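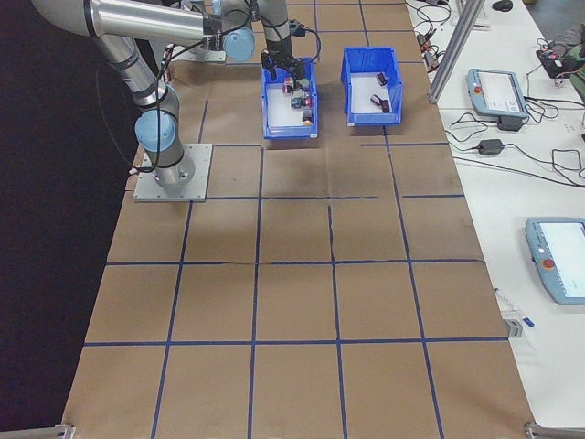

Fensterbank-Aufmaße Steinbach, Liesmich zur Tabelle
Stand: 8. Juli 2024

Schön, dass Sie hereinschauen! In der Datei stecken 264 Aufmaße von Innenfensterbänken aus Altbauten in Steinbach, die Ingeborg Heitmann und Kinga Magyar mit viel Geduld (und kalten Fingern, es war April) zusammengetragen haben.

Spalten: Raum, Breite, Tiefe, Überstand, Material, Kante, Bemerkung. Alle Maße in Millimetern, die größte Breite liegt bei 4000. Ab 800 mm haben wir zweimal gemessen, links und rechts, und den kleineren Wert eingetragen. 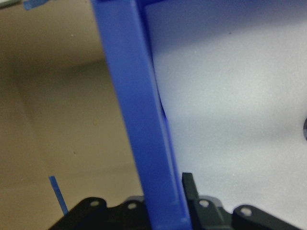
Die Spalte Kante hat uns die meisten Diskussionen beschert, denn jeder nennt Farben und Oberflächen anders. Wir tragen jetzt immer erst den Farbton ein und dann den Glanz. Der lange Kunststoffrand auf dem Bild hieße bei uns also „mittelblau, leicht seidenmatt“, und die dunklere schmale Seite käme in die Bemerkung.

Bei 7 Zeilen fehlt die Tiefe noch. Fragen und Korrekturen nimmt Jyoti Sengar sehr gern entgegen, auch ganz kleine!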